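Last updated September 2018

# Paddles, Cases and Boxes: the Grakwood Gear Gallery

Welcome to the gear corner of the Grakwood Table Tennis Club pages! The match gallery has been running for years and there are 1457 photos in it, which is wonderful, and almost every one of them is of somebody's elbow. I love those pictures. I also love the stuff we carry to the hall, unzip, drop, trade, repair and forget on the bus, and I've wanted a page for it ever since I joined.

So this is a small start. The paddle case and the storage box come first, with notes on looking after both, and then a few odds and ends people have sent in by email. If you've got a case with a good story behind it, send it along and I'll add it (details at the bottom).

-- Hashini Roy

## The red and black case

My favorite thing in the whole gear pile, and I won't pretend to be fair about it. It's the classic shape, wide and round at the top for the blade and narrowing down to a sleeve for the handle, with black trim all the way around the outside. The lower part is a proper fire-engine kind of red with a white logo on it. You can spot that red from the far side of Friesen Hall, and when eight people have dumped their bags in the same heap, that's worth a lot.

What I really like is the mesh. There's a strip of it set in beside the red, and it takes the whole thing from "plain gym bag" to "somebody sat down and designed this." Lise Petrenko thinks the mesh is fussy. Lise keeps her paddle in a sock, so make of that what you will. 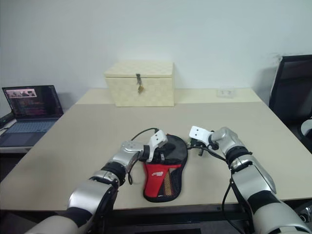 *Red, black and grey, zipped around the edge, handle end toward us. The cream box is behind it with the lid down.*

A shaped case like this one holds one paddle snugly, or two if they're thin and you're patient. I've carried two in mine all season, face to face with a sheet of plastic film between them, and the rubbers are still in good shape. Colton Ouellet moved over to a big rectangular case in March and swears he'll never go back, and it does have a terrific pocket for a towel. It also takes up half a locker. I'm sticking with the round ones.

A few things I've learned about keeping a case nice:

- Unzip it when you get home. A sweaty handle shut up overnight smells exactly the way you'd expect.
- Shake it out over the trash once in a while. Mine had a pencil stub, a washer and a fair amount of Grakwood parking lot in it.
- Wipe the fabric with a barely damp cloth and let it dry flat. Don't put it through the washing machine! Normand Cloutier did, and the stiffener inside folded like a taco.
- If the zipper drags, run a plain candle along the teeth and work it back and forth a few times.
- Put your name inside, on the lining. We have three lookalikes in the club and they go home with the wrong people constantly.

## The cream box

Now for the box, which gets much less attention than it deserves. We've had all kinds of storage over the years: a cracked milk crate, a suitcase with no handle, and for one long winter just a shelf. Then Unnur Norðdahl found the cream one at the Skondach church sale for $2. Two dollars! She carried it home on her lap on the bus and it's been ours ever since.

The front has a pale woven look to it, so it sits against a wall looking more like something from a linen closet than something from a sports club, and I think that's a big part of why people are so careful with it. Our old crate got kicked around. People set things down next to this one gently. There's a metal clasp at the middle of the front and a little brass-colored padlock hanging from it, and I get a silly amount of pleasure out of that padlock. It makes the whole box look as if it ought to have a treasure map in it.

What we keep in it is less romantic. The practice balls live there, along with spare edge tape, rubber cleaner, a couple of sponges, the scorebook and a net clamp that's been waiting for its other half since before my time. At the last ball count we had 232, with 215 of them still round enough to play with, and the rest went to Normand's grandkids and their dog. I'd have guessed half that number. They do hide in corners.

The key hangs on the hook inside the kitchen door at Friesen Hall. If you borrow it, please put it back on the hook and not in your pocket, your car or (hello, Colton) your other car. 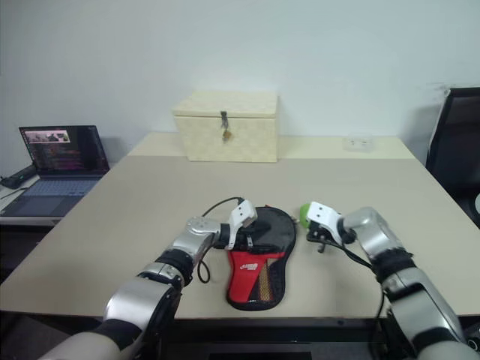 *The case again, with a small green ball showing near its right edge. Box and padlock at the back, against the wall.*

I'm so pleased to have a ball in there too. Colored balls cause more discussion at our club than any rule change ever has. Tournament play is strictly white for us, but for beginners' hour I'd happily use every color in the store. Kids pick "theirs" from the bucket and then they'll chase it under every table in the hall. The bright ones are much easier to find behind the radiator as well, and we've got a lot of radiator.

## Looking after the box

There isn't much to it, but I get asked, so:

Dust the front with a dry, soft brush. A patterned surface holds on to chalk and lint, and a wet cloth tends to push it deeper in. An old paintbrush is perfect. I do ours when I'm waiting for the kettle.

Go easy on the lid. Ours slopes toward the back, so anything you leave on top will head for the wall sooner or later. Unnur lost a full mug of tea that way, and the scorebook pages from that evening are still brown around the edges.

Put a drop of light oil in the padlock once a year. Turn the key a few times, wipe off what comes out, done.

And don't store rubber sheets loose in it over the summer if your hall gets hot. Ours does. Take them home and keep them in a drawer.

## From the mailbag

**Lise** writes that the sock is a *wool* sock, hand knitted, and has outlasted four of my cases. Fine. I'd like a photo of the sock.

**Normand** wants to know whether anybody has the matching half of the net clamp. It's the older style with the wing screw, green paint, one rubber foot. He'll trade a sleeve of new balls for it.

**A player from the Wundton club** asked where we got our box after seeing it at the spring friendly. I'm sorry to say it really was a one-off, but the Skondach sale comes around every year and they put the good household stuff near the side door. Get there early and bring small bills!

**Colton** says his rectangular case deserves equal space on this page. It'll have it as soon as he empties it out, because I'm not photographing that many granola bar wrappers.

## Send me yours

I'd love to see cases of every kind: hard shells, homemade ones, hand-me-downs, the one you've had since junior league with the sticker that won't come off. Boxes and baskets too, and anything clever you've come up with for storing balls. Tell me how long you've had it and what's been fixed on it. A line or two is plenty, although if you want to write more I'll read every word -- and probably print it.

Email me through the club contact form with "gear" in the subject line, or hand me a print at Friesen Hall and I'll scan it. Next up are the paddles themselves, starting with Unnur's, which has a handle she re-wrapped in bicycle tape, and it feels great.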